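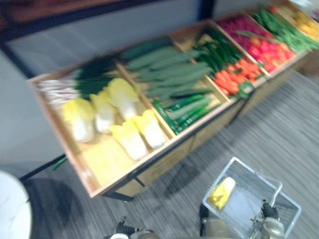
Low produce display with napa cabbage, green onions, cucumbers, chili peppers and carrots.

Larnudo Produce Display and Practice Vegetable Set

The Larnudo display is supplied by Jarnon to schools, training centers and retail study rooms that require a greengrocer's counter without the upkeep of fresh stock. The bins are low and open, with raised rims and wooden dividers. The top stands 700 mm from the floor, and each bin is 80 mm deep at the front rim.

The vegetables are artificial and are ordered separately. Customers may choose a leaf set, a root set or a mixed set. Replacement pieces are available singly – a complete set need not be purchased to replace one carrot.

Shopping baskets are sold in packs of 4. The gray plastic model has slotted walls and a swing handle with a wide grip, and may be wiped clean with a damp cloth.

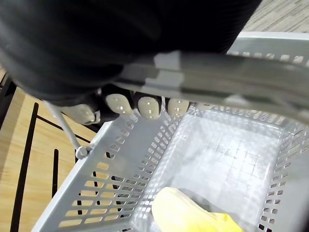 Huguette Simard writes that her students fill a basket from a written list and then return every item to its proper bin, and that the second half of the exercise takes them longer than the first. She asks that the list cards be offered in larger type.

Large-type cards have been added to the catalog and will ship from March. Existing customers may request them from the Ezzat service desk by quoting their order number.

Arrangement of the bins is left to the customer. Two kinds of vegetable may share a bin, and pieces of similar color may be placed in neighboring bins where closer attention to shape is desired.

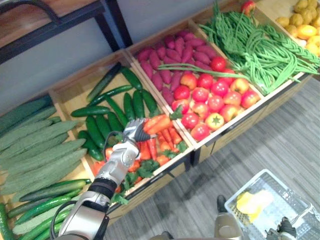 Labels for the front panel are included with each mixed set. They are printed on one side and may be written on with a dry marker.

Price of display, without vegetables: $600
Delivery: from the Pliltosberg warehouse, assembled
Care: dust weekly – do not immerse wooden parts
Page revised: December 3, 2025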